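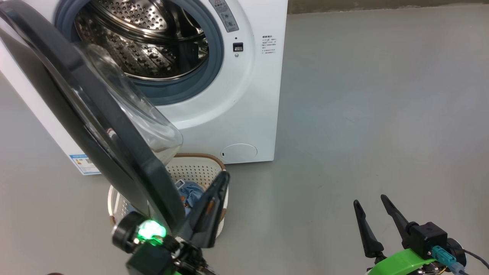
Thu 25 April

The water meter bill came last week and it was £186 for the half year, which is a good bit more than the one before. I rang Savden to ask whether the reading was right. It was. The woman on the phone was pleasant and asked if I had a leak. I said I didn't think so. She told me how to check, and I have now checked, and we don't have a leak. We just use a lot of water.

To test for a leak you turn off everything in the house last thing at night, write down all the numbers on the meter including the red ones, and look again in the morning before anyone flushes anything. Ours is under a small iron lid in the pavement. The lid was full of mud and I had to dig it out with an old spoon. The numbers were the same in the morning.

After that I started writing the reading down every day at breakfast. The first one was 1,781 and I have a page of them now on the side of the fridge. A weekday is fairly steady. Saturdays are high. Sundays depend on who is in and whether the car gets washed.

The shower is the worst of it. I stood a bucket under it and timed how long it took to fill, and then did the sum for a long shower, and I didn't much like the answer. The old shower head came with the house. I bought a Bromora one from the hardware shop in Nandach, the kind that mixes air in. It went on by hand with a bit of tape round the thread. It feels slightly weaker than the old one and I had stopped noticing by the end of the week. The teenagers have not stopped noticing.

The upstairs toilet was the other thing. It has a big old cistern, from before they made them smaller, and I have put a bag of water in the back of it to take up room. Savden send these out free if you fill in a form. Ours took 10 days to come. It still flushes properly, though you have to hold the handle down.

Washing I have mostly left alone. We do 6 loads a week and I can't see that going down while there is football. I had been using the quick wash for everything on the grounds that it must use less, but the manual says the eco programme uses less water and less power, it only takes an age. So that goes on overnight now and gets hung up before work.

The garden is the part I'm least sure about. March was wet and the water butt is full, but it's a small butt and the beans will get through it in no time once it turns warm. I've been looking at a second one to link to it. Chowdary do a slim one that would fit between the downpipe and the back door. The reviews complain about the tap. I might get it and swap the tap.

The next bill isn't due until the autumn. I'll put the figure up when it arrives. If anyone has joined two butts of different heights together, please leave a comment and tell me where you put the connector.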